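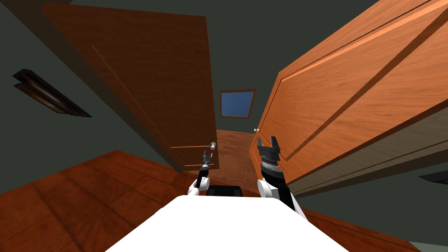 Portes en simulation : toujours pas convaincu

Atelier > Carnets > Manipulation > Novembre

Accueil Carnets Matériel Contacts

Imprimer | Envoyer par e-mail

Novembre, 16 h passées. Repris la tâche « couloir » dans le simulateur Ako. Deux portes en bois, boutons ronds et blancs, tout petits, parquet au sol. Le bras gauche a sa pince juste sous le bouton de la porte foncée. Pour l'atteindre, très bien. Pour le tourner, je demande à voir : des doigts fins sur une petite boule lisse, sans paume, je n'y crois pas beaucoup. Le droit est levé lui aussi, devant la porte orange, et je ne vois pas encore ce qu'on veut lui faire faire.

Bilan de la série : 332 essais, 12 ouvertures complètes. Donal Hayes me dit que c'est un début. Admettons. Steluteck annonce dans sa brochure un robot « autonome à la maison » et je voudrais bien savoir qui lui ouvre les portes, à la maison. Un gamin de quatre ans y arrive avec un seau dans l'autre main.

Le frottement du bouton est réglé à la louche, valeur reprise de l'ancien projet Mokoena, que personne n'a remesurée. Si on l'augmente, le taux monte, évidemment. Je refuse qu'on mette ce chiffre-là dans le rapport pour Findolora tant qu'on n'a pas un vrai bouton sur le banc.

Autre point : la vue embarquée est très penchée, les murs partent en diagonale. Vérifier le repère de la caméra avant d'accuser la politique. Donal pense que c'est sans effet, moi non.

Calcul : presque 2430 secondes pour la dernière série, remises à zéro comprises. Pour le prix de la station, on fait poser des béquilles dans tout le bâtiment.

À faire :
- mesurer le couple sur un bouton réel
- relancer avec le bras droit au repos
- essayer une béquille à la place du bouton
- redemander à Donal le journal des contacts, il me manque les 4 derniers fichiers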